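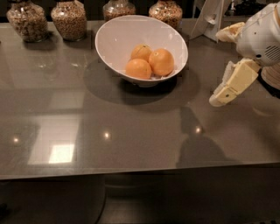

Home Posts Replies Media About

Juniper Alcantara
Last updated June 22, 2018

1/ Okay friends, a few of you asked how I finally learned to make marmalade after so many years of buying it, so I'm going to tell the whole thing in little pieces. Get a cup of tea, I do go on.

2/ It started with my neighbor Howard Blackburn, who left a jar on my porch in March with a strip of masking tape on the lid that said EAT SOON. I ate it soon! I ate it standing up, with a spoon, and then I went over in my slippers to ask him how he did it.

3/ Howard's recipe was his mother's and it lives on the back of a seed envelope. It says oranges, sugar, water, lemon, "boil till right." That was the entire recipe. I asked him what right looked like and he thought for a good long while and said, "Well, you'll see it."

4/ I did not see it. My first batch was syrup. Very nice syrup, mind you, and we had it on pancakes for weeks, but you could have poured it through a straw.

5/ The second batch went the other way and I bent a butter knife getting it out of the jar. (Rosalind Calloway, if you're reading this, yes, that was your butter knife, and I owe you one.)

6/ What helped was the cold saucer. You put a few saucers in the freezer before you start, then drop a little marmalade on one, wait a minute and push it with your finger. If it wrinkles up like a bedsheet you're done. If it runs, give it five more minutes and try the next saucer.

7/ Take the pot off the heat while you're testing, too. I kept letting mine bubble away while I poked at the saucer, and that's how you end up bending knives.

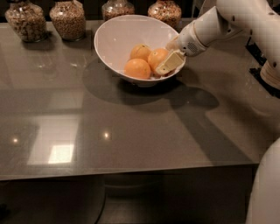 8/ Now, the peel. I like mine cut thin, thinner than you'd think, and I soak it overnight in the water with the pips tied up in a bit of cheesecloth. Howard likes his chunky and we've agreed to disagree – he calls mine "confetti."

9/ Sweet oranges will do fine if you can't find the bitter ones, which I never can at Niteveck Market. Just add more lemon than feels polite and go a bit lighter on the sugar.

10/ Then let it sit in the pot 14 minutes before you ladle it into the jars. I used to fill them right away and all the peel floated up to the top, so the first slice of toast got everything and the last got plain jelly.

11/ The last batch was the one. I took a jar over to Howard, who held it up to the window, turned it all the way around, and asked if I had another for his sister. Highest praise I've had all year!

12/ Kurniawati Santoso asked if you can do this with grapefruit. You can, dear, but soak the peel twice. I'll post my amounts tomorrow once I find the notebook, I think it's in the car.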